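十二月，上午，纺织品修复间

续前一页的羊毛坐垫布退浆和染色试验。Fang 那卷坯布昨天下午已经裁完，剩下的卷回去放在架子二层，标签朝外。今天只做染色，不碰退浆，退浆的数据等 Yanti 回来一起核对。

染浴按 49 号配方走，浴比没动，醋酸分两次加。第一次加完等了十分钟再升温，上回一次加足，布边上色太快，中间跟不上，后来怎么匀都匀不回来。升温速度每分钟一度，到 70 度停二十分钟，再往上走。这一停很占时间，Gitau 觉得可以省，我先留着，等灰色系列全部做完再试一次不停的。

深灰那锅出来偏红，肉眼就能看出来，在北窗下比较明显，换到灯下差别小很多。红的用量减一点，蓝的先不动。中灰没有问题。浅灰有一处花，长条形，沿着折痕，应该是入锅时布没有抖开。重做一块，入锅前用温水泡透，用手赶掉气泡。

Elżbieta 问能不能用 Wovinden 的助剂代替现在这个匀染剂。我手头还有小半瓶，瓶口结了一圈，滤过以后试了一块小样，手感稍微涩，颜色倒是匀。先不换，下次订货时问一下有没有新批次，旧的这瓶写上“仅供小样”。

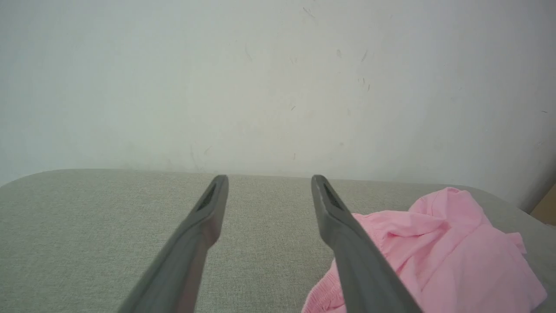 摩擦牢度这边，干摩都过了，湿摩深灰差半级。洗后多加一道皂洗再测，水温不要超过四十度，否则毡缩会影响后面的尺寸。尺寸测量还是老办法，四角打线结，平铺在台面上量，不要拉。客户要的是浅灰，软包座面那种很淡的灰，铺开一大片时看着比小样还要浅，所以小样要比目标略深一点才对得上。这个“略深”以前全凭感觉，这回打算做三档，各差一点染料量，缝成枕套大小再看，不再拿巴掌大的布片定色。深灰和中灰暂时不受影响，照原计划走。

下午接着做浅灰三档。第一档照原配方，第二档加一成，第三档加两成，其他条件全部相同。三块一起入锅不行，得分三锅，锅之间要刷干净，上次刷得马虎，浅色里串进一点黄。水用同一桶存下来的软水，自来水早晚硬度不一样，浅色最容易看出来。

线也要一起染。缝线用的是细羊毛双股，吃色比布快，同一锅里会深出一档。Lamduan 的做法是线晚十五分钟下锅，我照做了一次，差别小了，仍然偏深。下次晚二十分钟。线绞要松松地扎八字结，扎紧了里面是白的，拆开才发现就来不及了。

Brodlow 那台烘箱的温控又漂，设六十，温度计读六十六。门封条换过也一样，估计是探头。在修好之前所有样布一律阴干，不进烘箱。已经烘过的两块浅灰作废，不参加比色，背面用铅笔打了叉，别混进去。

编号：这一批从 716 往后排，浅灰三档加后缀 a、b、c，重做的加 r。以前有人直接在原号上涂改，查起来很费劲，请大家不要这样写。样布右下角缝号，不要用记号笔，墨水遇皂液会洇。

给 Vilhjálmur 的话：你要的旧羊毛靛蓝样在灰色文件盒里，压在吸墨纸下面，用完放回原处。你说的那种先浸苏打再还原的办法，我看了笔记，温度没有写，补一下。

待办：
深灰减红重做
浅灰三档，分锅，阴干，缝成枕套大小
湿摩复测
染料秤校准，小砝码在抽屉左边
问 Wovinden 助剂的新批次
烘箱探头报修

傍晚补记：第一档已出锅，漂了三遍，最后一遍水清。现在挂着，干了再看颜色。第二档的染料已经称好，盖着放在秤旁边，明早直接化料。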